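4.3 タオル折り畳み課題

布製品の取り扱いは、家事の自動化のなかで長く残っている難所の一つである。剛体であれば把持点と姿勢を推定すれば動作計画に渡せるが、タオルは触れるたびに形が変わり、同じ初期状態が二度と現れない。本節では、収集した実演データのうち折り畳み課題を取り上げ、学習した方策Kusumaがどの段階まで人の作業を再現できるかを述べる。

実演は手持ちグリッパで記録した。作業場所は実験室に限らず、円卓や作業台など、高さも周囲の物の配置も異なる場所を選んだ。卓上の小物は片付けずに残した。家庭で使う場合、作業面だけがきれいに空いていることは期待できないためである。全課題の実演は1,794件で、このうち折り畳みが218件を占める。各実演は手首視点の魚眼画像列とグリッパの開閉幅からなり、後処理ツールGanenで時刻を揃えた。
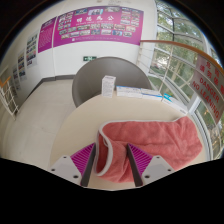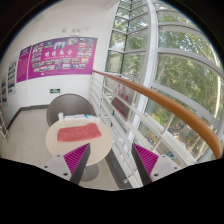

図6 折り畳み課題における手首視点の画像。円卓上のタオルの異なる状態を示す。

方策の入力は直近の画像と開閉幅のみとし、布の形状モデルは与えていない。比較手法には、布の輪郭から角を検出して把持点を決めるMomholm方式を用いた。評価は双腕機Vaveroで行い、試行は両手法を合わせて500回とした。操作上限は1試行につき12動作とし、これを超えた場合は未完了として扱った。

縁が平らに広がった初期状態では、両手法の差は小さかった。差が出たのは、縁が内側に巻き込まれ、角が布の下に隠れている場合である。Momholm方式は折れ目の先端を角と誤認し、そこを持ち上げて布全体をずらすことが多かった。Kusumaは縁を一度引き出してから持ち直す動作を示した。実演者も同様の手順を取っており、この動作はデータから獲得されたと考えられる。

一方、失敗にも一定の傾向が見られた。第一に、厚手の生地では二枚を重ねてつまむことがあり、開閉幅だけでは枚数を区別できない。第二に、折り終わりの判断が安定しない。人が見れば十分に整っている状態でも、方策は縁を直し続け、かえって形を崩す例があった。停止条件を別に学習させると後者は減ったが、逆に折りが浅いまま終える試行が増えた。

作業時間の面でも人との開きは大きい。人は両手で布を張りながら次の折り位置を決めるが、方策は一動作ごとに布が落ち着くのを待つ。タオル一枚を畳むだけなら待てる利用者もいるだろうが、洗濯物一回分を任せるには遅い。現段階では、形と大きさの揃ったタオルを人の監督下で畳む用途に限れば使えるというのが、著者らの評価である。衣類のように表裏や袖のある布については、次節で述べる予備実験にとどまっている。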